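Melina Balaskas is late. Keg delivery, wrong street, driver wouldn't pick up. She comes in the back door of Gralline a little after 4pm, drops two phones on the bar and says go, ask.

So - the award. Best Neighborhood Bar, up against 62 others from across the state.

"I didn't even know we were entered. My sister filled out the form. I thought the email was spam, I deleted it. They had to call."

She opened in August two years ago, in what used to be a shoe repair place on the Geltside end of the street. Seats 40, if people are friendly. No TV. Short list, mostly beer, a few cocktails, and the Clitow Sour, which she named for the town her grandparents settled in and which now outsells everything else.

"I hate making it. Egg white, all night long. But people come in and ask for it before they sit down, so what am I going to do." 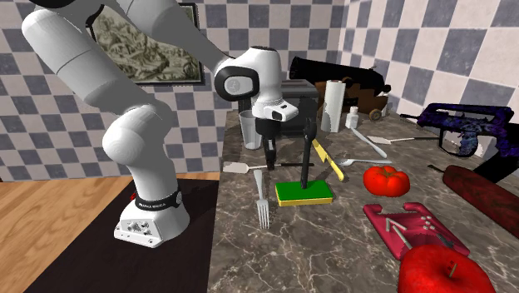 Before this she did nine years at Mavromatis, started on glasses, ended up running the floor. Learned the books there too. Her old boss was at the ceremony and cried more then she did, she says.

Has the win changed anything? Bit more of a line. The first night after, they took 98 orders for the Sour and ran out of lemons by ten.

"My cousin drove to the grocery store and bought every lemon they had. Full price! I could of killed him, but we stayed open."

A second place? She makes a face. Landlords keep calling, she keeps not calling back. Maybe food first - small plates, nothing fried. Then one of the phones goes. The driver. He's found the street.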